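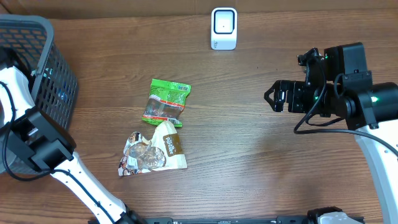
What changes for households under the new packaging collection rules in Sutherland?

Flexible plastic packaging, which has gone into the trash cart until now, will be collected separately every second week starting in April.

The change covers bags, pouches, wrappers and films used for dry and frozen food. Rigid containers stay in the existing recycling cart. Packaging with a paper outer layer bonded to plastic is excluded for the time being, as the sorting line operated by Hastex cannot separate the two layers.

Each household will receive a roll of 18 clear sacks. The sacks hold 60 liters and are to be tied and placed beside the recycling cart by 6 a.m. on collection day. Sacks put out in other colors will be left at the curb with a notice. Replacement rolls can be picked up at the public works counter and at both branch libraries.

Food residue is the main technical limit on the program. The sorting contract allows 2 percent contamination by weight, and loads above that level are sent to landfill at the city's expense. Residents are asked to empty packets fully and shake out crumbs. Rinsing is needed only for packaging that held sauces, meat or dairy products. Labels and zip closures may be left in place, but metal clips and drinking spouts must be removed.

Sorted film will be baled and shipped to Vedia, a reprocessor that turns it into pellets for drainage pipe and pallet boards. The pellets are not approved for food contact. Mixed film that fails the density test will be returned to Hastex for a second pass.

Apartment buildings with shared enclosures follow a different schedule. Property managers have been sent a form to choose between wheeled bins and a caged container, and service at those addresses begins once the equipment is installed. Buildings that do not return the form will be assigned wheeled bins.

The collection fee on the quarterly utility bill is unchanged. Route maps will be posted on the city website before the first pickup.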